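Akanda Home Practice Kit: can a machine put your socks away yet?

I have wanted a robot to do my laundry since I was old enough to be yelled at about it, so when my cousin Touran Hosseinzadeh told me her robotics club at Zulladwood had a license for the Akanda Home Practice Kit, I more or less invited myself over. This is a review of that kit, written by somebody who folds a lot of towels and programs only a little.

Akanda is software. You get a simulated two-armed robot, a pile of rooms, and a list of chores to try in them: open a drawer, close a drawer, move a cup, wipe a counter. You can drive the arms yourself or load a trained controller and let it have a go. Our copy cost the club $600 for the year, and setup took most of an evening and a whole pan of Touran's rice (worth the trip by itself).

I spent nearly all my time on drawers. I figured that if a machine can't manage a dresser, then it has no business near my good glasses! The rooms get reshuffled between tries, so the furniture, walls and floors keep changing on you, and the color combinations can be pretty wild. I came to love this. A robot that can only handle one beige bedroom isn't going to be much use at my house, where the hallway is still the green my late husband picked.

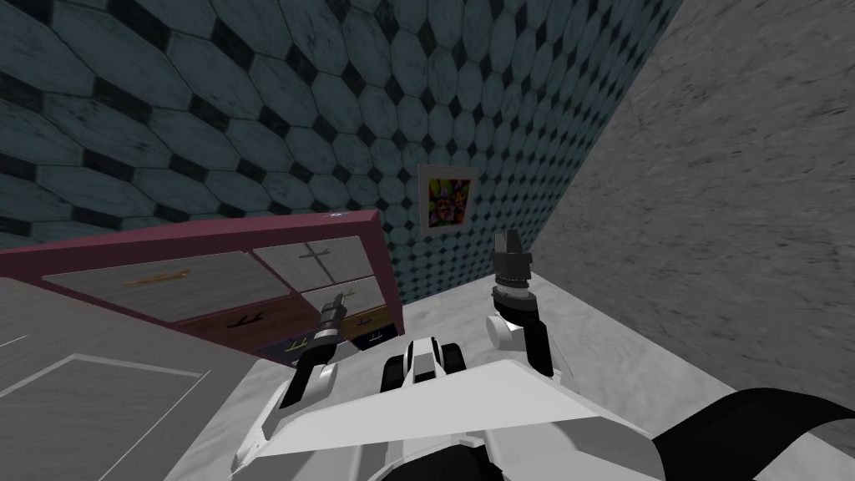

The drawer chore in Akanda, with the left gripper reaching toward the lower drawers.

The handles are where the kit earns its money. A thin bar, a cross shape and a funny branching thing can all turn up on the same dresser, and each one asks for a different approach. We ran the stock controller overnight for 2,000 tries. Plain bars went well. The odd shapes went badly, with a lot of pinching at thin air, and Touran's favorite failure was an arm that got hold of a handle beautifully and then pushed.

I do have some gripes. The default view sits close behind the robot and can tip over so far that I got a little seasick, and the menu for changing it is buried 4 levels down. The manual assumes you already know the words. We also tried Malach, an older package the club has, and its help pages are much friendlier, though its drawers all looked alike to me and I was bored within the hour.

So, chores. From what I saw, opening one ordinary drawer is close to solved in here, and a real one full of sweaters that catch at the back is another matter. Skimley, the little parts shop where my son works, has been asking the same question about its supply bins, and I told him to keep his job for now – he was relieved, I think.

I'd give Akanda a 7 out of ten. Clubs and schools will get plenty out of it, and a patient hobbyist might too if the price comes down. Touran is renewing in December and has promised me another go at the cross-shaped handles.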